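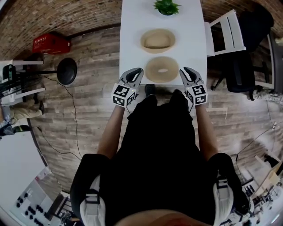 Session 4: Hand-held grippers with marker cubes

Course notes, Windcombe shared workshop, evening group
Notes prepared by Nazma Samarakoon, corrected by Gert Steyn

4.1 What we want from this session

Last session we printed the finger parts and cleaned them. Tonight each pair of students finishes one set, which means a left gripper and a right gripper, and makes a first recording at the table. The recording does not have to be good. It must only be complete, from the first second to the last, so that we have something to look at together in session 5.

Please read section 4.3 before you touch the cubes. In the April group many people glued the markers first and read afterwards.

4.2 The fingers

Each gripper has two curved fingers which open and close together. Check the movement with your hand before you fix anything to the base. If one finger arrives before the other, the gear inside is one tooth wrong, and you must open the housing again. Do not try to repair it by bending the finger.

The Flikoteo housing has four screws. Tighten them a little at a time, going across and not around. Stop when the housing is closed. The plastic is softer than it looks and the thread will turn empty if you use force.

4.3 The marker cube

The cube sits at the base of the gripper. Its faces carry square black-and-white patterns, and every pattern has its own number in the software. The camera finds the pattern, the software knows the real size of the square, and from this it can calculate where the gripper is and how it is turned.

Three things go wrong often.

The same pattern is used on two faces. Then the software jumps between two answers. Lay all your printed squares on the bench and compare the numbers before you cut.

The white border is cut away. The pattern needs this border. Leave it, even if you think it looks untidy.

The paper is shiny. Under the ceiling lights a shiny face can become a white patch. We use matt paper, it is in the drawer marked Um.

Left and right cubes have different sets of numbers. Write L or R inside the cube with a pencil before you close it.

4.4 Cable

Lead the cable out below the cube and let it hang down towards the forearm. It needs enough slack that you can turn your wrist fully in both directions. If it pulls when your arm is stretched out, make it longer. Keep it away from the marker faces, as a cable across a pattern hides it from the camera.

4.5 The first task: hats and plant

We begin with light objects that are not easily damaged. Woven straw hats are very useful for learning. The brim is thin and wide, so the fingers can take it from the side, while the crown is round and gives way when you press. A hat with the crown down is a different problem from a hat standing the right way up, and you should practise both. The small potted plant comes last. Take it by the pot, never by the leaves.

Set the objects in a line along the middle of the table, with space between them. Stand at the short end and put on the shoulder straps. Adjust the buckles until you can lean forward without anything sliding.

Then:

Open both grippers and hold them in front of you for two seconds.
Start with the nearest object. Move slowly.
Lift it, put it down in the same place, and open the fingers fully before you move away.
Continue to the next object.
At the end, hold both grippers in front of you again.

Dinesh Hettiarachchi asked if it is allowed to use both hands on one hat. Yes, but write it in the log.

4.6 The log

Write down your names, the object order, and every moment when you believe a marker was hidden. Save the file in the Braltar folder. One recording should not be longer than 600 frames, otherwise the old computer becomes very slow.

4.7 For next time

Bring your log. Kumudini Mridha will show how to read the position curves and how to find the places where the software has lost a cube. If your fingers still do not close evenly, speak with Sajib Seneviratne before the session. He has spare gears and opens the workshop at 5 pm.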